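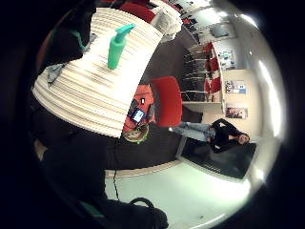

Green spray bottle on the striped tabletop, red chair just beyond. Stimside, 14th February.

Features > Rooms > Shared tables

The joy of a well-wiped table

Search Sitis Enter a word or phrase

I have been wiping tables since I was tall enough to reach one, and I still get a small thrill from the first swipe of a clean cloth. So when the people at Stimside asked if I'd like to come and see how they look after their big shared table, I said yes before I'd found out which train to catch.

Stimside is a workspace with one table that everybody ends up at. People eat there, spread their papers out there, mend things there and leave their mugs there. The room is pale, with a shiny floor in part of it and carpet elsewhere, and then you get those chairs! They are moulded, bright and cheerful, and they make you want to sit down straight away (I did). You couldn't lose one if you tried.

The striped top is a lovely thing too, and a sneaky one. Stripes hide crumbs. They hide tea rings beautifully, which sounds like a blessing until you put your sleeve in one. Everyone here has learnt to get down low and look along the surface towards the light, and once you've done that you'll never trust a quick glance again. I tried it on my own kitchen table when I got home and was appalled. 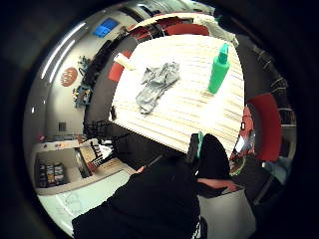
The cloth comes next, and I could talk about cloths all day. Stimside favours grey. I've always been a yellow duster person, but grey has won me over, mostly for the way it goes on looking respectable after a hard week. Theirs come from Fikeo in bales of 50, and each goes through the wash until it is thin enough to read through, then moves down to the bike shed. The household rule is to fold it in four, use one face, turn it, use the next. It works a treat when people remember. Mostly they bunch the thing up and scrub, and that gets the job done as well.

Then the spray. Two squirts for an ordinary day, four after a birthday. Spray the cloth if there are papers about, spray the table if there aren't. Work away from yourself in long strokes, going with the stripes, and do the edge last, where fingers leave their marks. I'd never have thought of the edge. Run a cloth along the rim of yours and see what comes off.

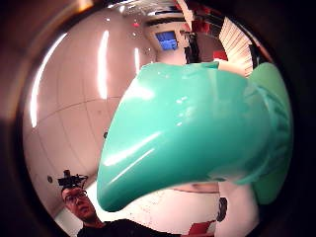 Close up: a smooth, glossy curve of teal-green.

Can we spend a moment on colour? A cleaning thing in a good strong green is far more likely to be picked up than something grey lurking under the sink. It is also easy to find, and at a busy table that matters more than any clever nozzle. I've since bought a green one for home and keep it out on the worktop, where my family have begun, without being asked, to use it. I'm delighted.

The table itself was ordered from Heinonen one November, and the first bill for fitting out the corner came to 2,000 pounds, chairs included. There was some grumbling over the price at the time. It has since been sat at, leant on and wiped down through 192 Friday lunches, a run chalked up on the back of the store cupboard door, and I looked hard for a wobble and couldn't find one.

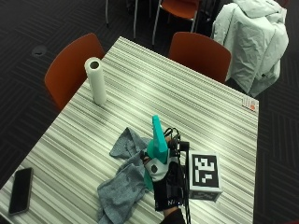 Paper towels have their place as well, and I won't hear a word against them. Cloth for the daily wipe, paper for anything oily or anything you'd prefer not to meet again in the wash. Stand the roll on the table where a person with wet hands can get at it. Phones and bits of card are the real nuisance, as people will wipe round them, leaving a neat phone-shaped patch of yesterday's lunch. Lift everything. Wipe underneath. Put it back only when the top is dry to the touch, and give the backs of the chairs a going over while you've got the cloth in your hand.

I stayed longer than I meant to and missed my train, but there was another, and I'd been allowed a go at the far corner.

More from Rooms
Draining racks we have loved
A shelf for every teapot
What to keep by the back door
Your letters: the great tea towel debate
Small bins, big opinions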